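Zendier revises charging case for its small earbuds

24/10/2018 – Zendier has changed the charging case supplied with its Numis earbuds, the company said in a product notice to dealers. The revision covers the lid hinge, the cradle contacts and the printed care sheet. The earbuds themselves are unchanged, and existing earbuds will charge in the new case.

The notice follows a review of service records at the Zakaria repair center, which handles warranty returns for the line. The center logged 2,374 returns over the review period. Of these, 1,401 were listed as charging faults, and most of those were closed without replacing a battery. The usual finding was a film of skin oil or pocket lint on the contacts, enough to stop the earbud from making a connection when the lid was closed.

Agathe Hamel, who wrote the service section of the notice, said the older hinge added to the problem. As the spring lost tension, the lid could sit slightly open in a bag and let dust in. The new spring is stiffer and the lid closes with a firmer snap. The care sheet now advises laying down a cloth first so that a dropped earbud does not hit a hard surface.
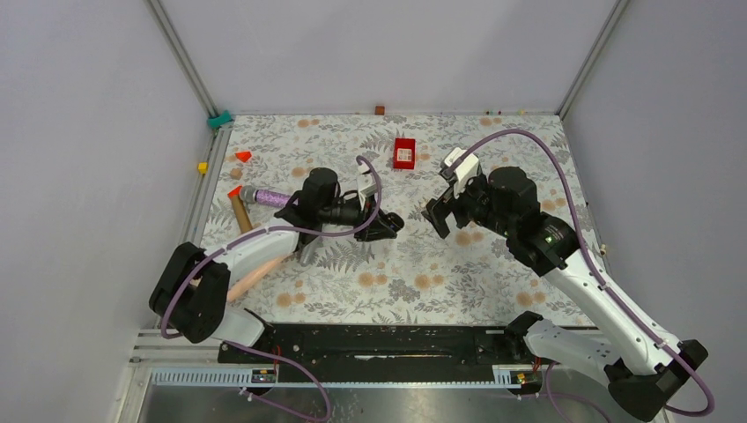

Can an owner clean the charging contacts at home?
Owners can, using a dry cotton swab and light pressure. The care sheet advises against water, alcohol wipes and metal tools. If the swab comes away gray, repeat with a clean one until it stays white, then seat the earbud and close the lid.

The sheet also changes the advice on storage. Earlier versions told owners to leave the case on its charger when not in use. The new text recommends charging to half and storing the case closed, in a dry drawer, with a top-up every second month. An earbud that has been stored flat should be given 2 hours in the cradle before it is judged faulty.

Seating is covered in a separate paragraph. The earbud should drop into the cradle under its own weight and be pressed only once. If it rocks, lift it out and check the bottom of the cradle for lint. Forcing the lid down on a badly seated earbud can mark the finish and, over time, bend the contact pins.

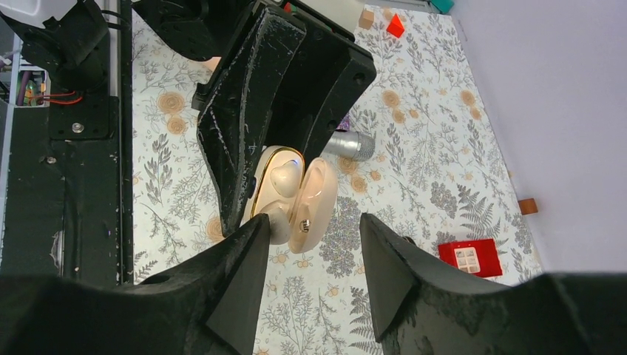
Maarja Pärn wrote in the dealer forum that the cleaning advice was sound but should have been printed inside the box lid from the start, as few of her customers keep the folded sheet. She also asked for replacement hinges to be sold as a spare part. Zendier has replied that hinges will stay a service item, fitted at the repair center.

Cases with the new hinge carry the same part name as before, so dealers are asked to go by the carton code. Old stock may still be sold. A case that fails the lid test – open it fully, let go, and see if it stays put – can be sent back without a service form.
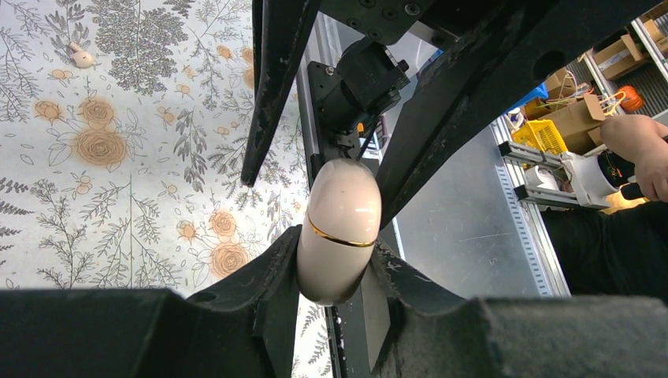 Packaging has been changed at the same time. The tray is now supplied by Prumex and holds the case at both ends, which leaves the finish clear of the carton wall during shipping. In drop tests on 132 packed units, some 2 percent showed marks on the shell. Dealers who repack returns should use the new tray and discard the old foam insert. Trays can be ordered with the next regular shipment, and the revised care sheet is packed with each carton from the end of October.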